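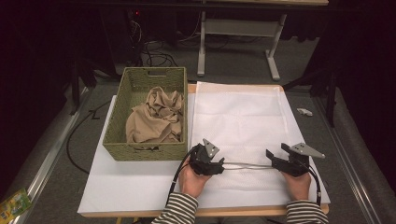

Olive basket on the left, white towel spread out on the right.

Re: [hifi-list] Hum after moving the phono stage

Hi all,

Sorry for the slow answer, I read the list in digest form and this one was buried under the long thread on cartridge alignment (which I am staying out of!). Quoting the original so people don't have to scroll back:

> Sent to the list 11th February
>
> Hello everyone. Longtime reader, second post. I have a Jafarzadeh
> phono stage going into a Zevoven integrated, with Skundine
> standmounts. Until last month the phono stage sat on top of the
> amp and everything was dead quiet. I finally bought a proper rack
> and moved the phono stage down to the bottom shelf, next to the
> power strip, with a longer pair of interconnects.
>
> Now I have a hum. It's low, it's in both channels, and it gets
> louder with the volume knob. It goes away completely if I switch
> the amp to CD. Touching the tonearm doesn't change it. The dealer
> wants $681 for a power conditioner and says that will fix it.
> I'd love to hear from anyone who has been through this before I
> hand over that kind of money. The ground wire from the turntable
> is attached, I checked it twice.

First thing - please don't buy the conditioner yet. It may be a perfectly good box, but you had no hum before you moved things and you have hum now, and the power coming out of your wall is the same as it was. I'd want to rule out everything on that bottom shelf before spending a dime.

I had nearly the same setup for years (older Zevoven, same Jafarzadeh, different speakers) and I can tell you that phono stage is fussy about what it sits beside. The little transformer in the power supply is at the left rear corner and the input jacks are on the left too, so if your power strip or the wall wart for something else is on that side you're putting a noisy thing right up against the most sensitive part of the whole system. Mine would pick up the supply for my tuner from the next shelf over. I spent a whole weekend in September blaming the turntable, rewired the headshell, broke a lead, swore a lot, and then moved the tuner and had silence.

So try this. Get a record side you don't care about, or just leave the arm on its rest, set the volume a bit higher than you would normally listen, and have the hum going. Then pick up the phono stage with everything still connected and move it around slowly. Out in front of the rack, up in the air, turned sideways. If the hum changes as you move it, you've found your problem and it's free to fix. Turn it down before you go plugging and unplugging anything, please. I've seen what happens to a woofer when somebody forgets.

If it doesn't change one bit, then I'd start looking at the wires. You said longer interconnects. Are the new ones running down the back of the rack alongside the power cords? That's the classic. Where they have to meet, cross them at right angles, and otherwise keep them on opposite sides of the rack. I use those cheap hook and loop straps from the hardware store, power on the right, signal on the left, and it took me maybe one cup of coffee to do.
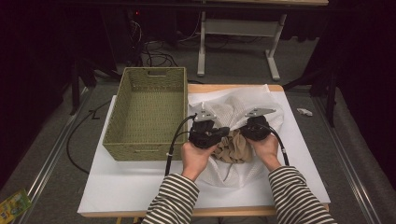
The other thing with cables is the ground wire itself. You checked that it's attached, but is it long enough now? If you added a piece to reach the bottom shelf, have a good look at the join. I once extended mine with a bit of 22 gauge hookup wire and twisted the ends together with tape, telling myself I'd solder it later. It was fine for a year and then one winter it wasn't. A crimped spade on one continuous wire is the way to go.

About the sound of the thing, since you didn't say: if it's a smooth low note, that's 60 cycle and it's usually being picked up through the air by a coil or a cable. If it's got a buzzy, raspy edge to it, that tends to be a ground loop, and then I'd be asking what else is plugged into the amp. Cable TV boxes are terrible for this. Pull everything out of the Zevoven apart from the phono stage and see what you're left with. Then put things back one at a time. It's boring, but it works.

Also have a look around the room for anything new. Dimmers are bad. I've got a 1000 watt space heater that puts a lovely buzz through my left channel every time the thermostat kicks in, and it took me two winters to put those two facts together. It's on the other side of the house's wiring now and I wear a sweater.

To be fair to your dealer, I do own a conditioner. It's an Eltora, the small one, bought used from somebody on this list years ago, and I like it. It took a bit of grit off the top end, or I've convinced myself it did. What it did for hum was nothing at all. So if you end up wanting one, fine, but ask for a home trial and don't expect it to cure something that a shelf caused.

If you get through all that and it's still humming, put the phono stage back on top of the amp with the old short interconnects and listen again. Quiet? Then leave it there and use the bottom shelf for records. There's no law that says it all has to be on the rack. Still humming in the old spot? Now I'd be interested, and you might have knocked something loose in the move. In that case post back with how the table is wired at the arm end and I'm sure one of the real experts will jump in.

Oh, and how are you liking the Skundines on the end of that amp? I only heard them once, in a hotel room with the air conditioning roaring, and I couldn't make up my mind about the bass. I'd love a few lines on how close to the wall you've got them.

Good luck, and let us know what it was!

--
Please trim your quotes when replying. To switch to digest mode, see the list settings page.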